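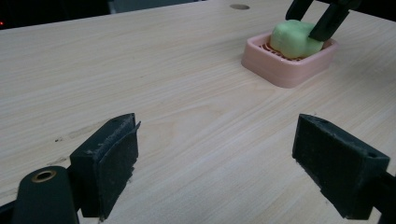 Entretien courant des plateaux et plans de travail en bois clair

Les surfaces en bois clair, qu'il s'agisse d'une table de cuisine, d'un bureau ou d'un plan d'atelier, demandent un entretien régulier mais peu de produits. Les recommandations suivantes s'adressent aux occupants des logements meublés de la résidence Estau et peuvent être appliquées dans tout foyer.

Identifier la finition
Avant toute intervention, il convient de savoir si le bois est huilé, ciré ou verni. Déposer une goutte d'eau dans un endroit peu visible et patienter 15 minutes. Si la goutte reste bombée, la surface est en principe protégée. Si elle s'étale et fonce le bois, la protection est à renouveler.

Nettoyage quotidien
Dépoussiérer dans le sens du fil avec un chiffon doux, puis passer une éponge bien essorée avec un peu de savon noir dilué. Rincer à l'eau claire et essuyer aussitôt. Les éponges abrasives, l'eau de Javel et les nettoyeurs à vapeur sont à proscrire sur toutes les finitions.

Taches grasses
Recouvrir la tache de terre de Sommières, laisser agir une nuit, puis brosser sans appuyer. L'opération peut être répétée. Sur un bois verni, un chiffon humide et une goutte de liquide vaisselle suffisent généralement.

Auréoles et traces de verre
Sur bois ciré, frotter légèrement avec un chiffon à peine imbibé d'huile de lin, puis lustrer. Sur bois brut ou huilé, un ponçage très fin peut s'avérer nécessaire — toujours dans le sens du fil, et en reprenant ensuite la finition sur l'ensemble du plateau afin d'éviter les différences de teinte.

Renouveler l'huile
Appliquer une couche mince au chiffon non pelucheux, laisser pénétrer, puis retirer tout excédent. Attendre le séchage complet indiqué sur le bidon avant de remettre la table en service. Les chiffons imprégnés d'huile de lin peuvent s'enflammer spontanément : les étendre à plat à l'extérieur ou les immerger dans l'eau avant de les jeter.

Chaleur et humidité
Utiliser un dessous-de-plat pour tout récipient sortant du four. Éloigner les meubles des radiateurs, en particulier à partir de novembre, lorsque le chauffage assèche l'air des pièces.

La fiche consacrée aux planches à découper est disponible à l'accueil.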